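Ticket 353: Parts bin at the Reuter bench, replacement requested
Status: Open, waiting on supplier
Raised by: Tarun Negi
Supplier: Prevbridge
Opened: July 20, 2023

Original report

The big grey bin is marked on the inside and two people have now asked me for a new one. The request says it is "worn out". I would like somebody to tell me what worn out means for a metal box with no lid. It holds things. It held things in March as well, when we had this same conversation about the old one and ended up paying 536 for its replacement.

The complaints as passed to me: the inside is scratched, small items are hard to pick out against the shiny patches, and there is a hole in the floor that things could fall through. I have asked for the name of one thing that has fallen through it. No answer so far.

Supplier's first reply, pasted in full: "Marks of this kind are normal in use. We recommend our Zanex liner, which prevents scratching for the life of the bin." I don't believe the second sentence. We tried a liner in the smaller bin and it lifted at the corners after 6 weeks, then collected grit underneath.

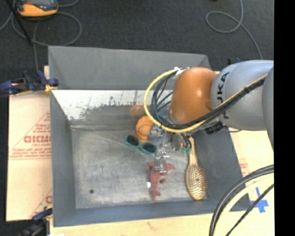
Jailson Leite
Workshop stores, Jornusness

I went over to look before agreeing to spend anything. The far wall has a bright strip with dark scratches and speckles, and the floor is brushed-looking and cloudy with paler scratches. None of that bothers me. The panel above the strip is smooth and matt, so if the finish matters to anyone, I suppose the strip is the bit to argue about. I can't tell you whether it was delivered like that or got that way here, and I doubt Prevbridge can either.

The hole is towards a bottom corner. It is small and round. Compare it with what is in there: a red toy animal, a hairbrush, an orange cup or bowl. You are not going to lose a hairbrush down it. I could imagine a screw going through, but then why is anyone keeping screws loose in a bin that size?

The one complaint I will half accept is the glare. The orange of the cup (or bowl, I didn't turn it over) shows up again as a blur on the metal wall above it. Whether that stops a person finding a cup, I have my doubts.

Tried so far

Wiped the floor with a damp cloth and washing-up liquid. Smudges went, came back when it dried. Scratches stayed, as scratches do.

Ran a gloved hand over the strip on the far wall. No burrs, nothing lifting. I would have closed the ticket on that alone.

Stuck tape over the hole from underneath. Cost: nothing. If it comes off I'll put on another piece.

Asked for a quote on the liner anyway, so we have it. They want a minimum order of 18. We own one bin this size. I have asked them to explain the number.

Reply from Tarun Negi

Fine, no new bin for now. Leave the tape. I still want Prevbridge to say in writing what "life of the bin" means, in months, before the word liner comes up again. Keeping this open until they do.

Update, Jailson Leite

Chased. They have sent the same brochure twice. Chasing again.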